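**Becas y microayudas de la asociación: se abre el plazo (y lo que ha cambiado)**

Vamos con prisa porque el boletín cierra esta noche, así que al grano. Ya se pueden presentar las solicitudes para las becas de formación y para las microayudas vecinales. El plazo acaba el último día de febrero, a las 14:00. No a medianoche como el año pasado. A las dos de la tarde, que luego vienen los disgustos.

Dos líneas, igual que siempre:

- **Beca Colton**, para quien empieza estudios el próximo curso: universidad, FP de grado medio o superior, enseñanzas artísticas. 1000 euros por persona, pago único.
- **Microayuda Rowlands**, para grupos, clubes y entidades pequeñas del barrio. Hasta 1000 euros por proyecto. Puede ser menos, depende de lo que se pida y de lo que quede en la caja.

Este curso hay 7 becas. Microayudas, las que dé el presupuesto, no hay número cerrado.

**Quién puede pedir la beca**

Empadronados en el barrio, mínimo dos años. Vale también si el empadronado es el padre, la madre o quien tenga la tutela y el estudiante vive fuera por estudios. No hay límite de edad – esto nos lo preguntan todos los años y todos los años decimos lo mismo. Si tienes cincuenta y te matriculas en un grado medio, adelante.

No pueden pedirla los que ya la tuvieron en la convocatoria anterior. Sí los que la pidieron y se quedaron fuera. De hecho animamos a repetir, varias de las concedidas el curso pasado eran segundas solicitudes.

La nota media cuenta, pero menos que antes. Pesa más la carta. Una cara, letra normal, contando qué quieres estudiar y por qué te vendría bien el dinero. Sin florituras. Las cartas copiadas de internet se notan muchísimo y el año pasado llegaron dos idénticas, palabra por palabra.

**Papeles para la beca**

Formulario (hay copias en el local, en el cajetin de la entrada), certificado de empadronamiento, expediente o boletín de notas, la carta y una referencia. La referencia puede ser de un profesor, de un entrenador, de un jefe, de quien sea que te conozca y no sea familia. Firmada. Si viene sin firma la devolvemos y se pierde tiempo.

Los que todavía no tengan la matrícula hecha, tranquilos. Se pide después, cuando la beca esté concedida. Sin matrícula no hay ingreso, eso sí.

**Microayudas**

Aquí es donde más ha cambiado la cosa. Hasta ahora se podía pedir para casi cualquier gasto y acabábamos pagando meriendas. No tenemos nada contra las meriendas. Pero el dinero sale de las cuotas, del mercadillo y de lo que pone la imprenta Skodetti, y queremos que dure algo más que una tarde.

Se financia: material, alquiler de sala, transporte, seguros de una actividad, impresión de carteles y folletos, reparaciones pequeñas. No se financia: comida, premios en metálico, viajes de fin de curso, ni gastos de antes de la concesión. Tampoco deudas.
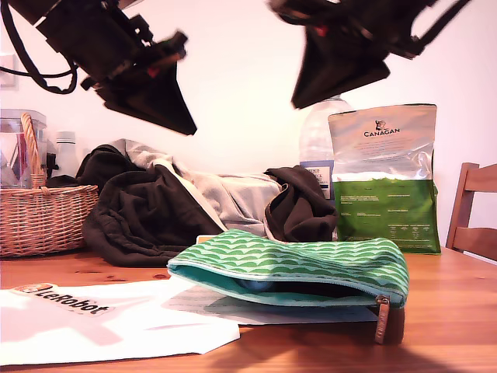
*Brazos robóticos negros y una botella de agua.*

El presupuesto hay que presentarlo por partidas. Una línea por gasto, con precio y de dónde sale el precio. Un pantallazo de una tienda vale, un presupuesto en papel tambien. «Varios» no vale. Si el proyecto cuesta más de lo que cubre la ayuda, poned de dónde sale el resto, aunque sea rifa y bolsillo propio.

Hace falta una persona responsable, mayor de edad, con teléfono que coja. No hace falta que el grupo tenga CIF, aunque si lo tiene va más rápido el pago. Los grupos sin CIF cobran contra factura a nombre de la persona responsable.

Una sola solicitud por grupo. Si un club tiene varias secciones, que se pongan de acuerdo antes.

**Cómo se entrega**

En papel, en mano o por correo postal, en el local de la calle Kovden. Por correo electrónico NO. Lo sentimos, ya sabemos que es un rollo, pero el buzón electrónico se llenó en la última convocatoria y se perdieron adjuntos. El que la mande por correo postal, que mire el matasellos: cuenta la fecha de llegada, no la de envío.

Horario para entregar en mano: de 17:30 a 20:00, tardes laborables. Se da resguardo. Pedid el resguardo, por favor, y guardadlo.

Todo grapado, sin fundas de plástico ni carpetas. Poned en el sobre «Beca» o «Microayuda», bien grande. Quien pida las dos cosas (se puede, una a título personal y otra por el grupo), sobres separados.

**Y luego qué**

Las solicitudes se leen en marzo. Las cartas se leen sin nombre, con un número, y quien tenga familia entre los solicitantes no participa. A las becas que lleguen a la final se les llama para una charla cortita, diez minutos, nada de tribunal. Puede ser por teléfono para los que estén fuera.

Respuesta en abril, a todos, también a los que no salgan. Por carta y con llamada si es que sí. Las becas se ingresan en septiembre, con la matrícula delante. Las microayudas en mayo, y hay que justificarlas antes de que acabe el año: facturas y media página contando cómo ha ido. Los que no justificaron la anterior no pueden pedir esta hasta que lo arreglen, están avisados.

**Dudas**

Pasad por el local en el horario de arriba o dejad nota en el buzon con un teléfono y os llamamos. Habrá una tarde para ayudar a rellenar formularios, a mediados de febrero, a las 18:00; el día lo pondremos en la puerta en cuanto sepamos si la sala grande está libre. Traed lo que tengáis, aunque esté a medias.

Ah, y el formulario de este año es el de color verde. El blanco es el viejo, todavía circula alguno. Si lo entregáis en el blanco os haremos copiarlo.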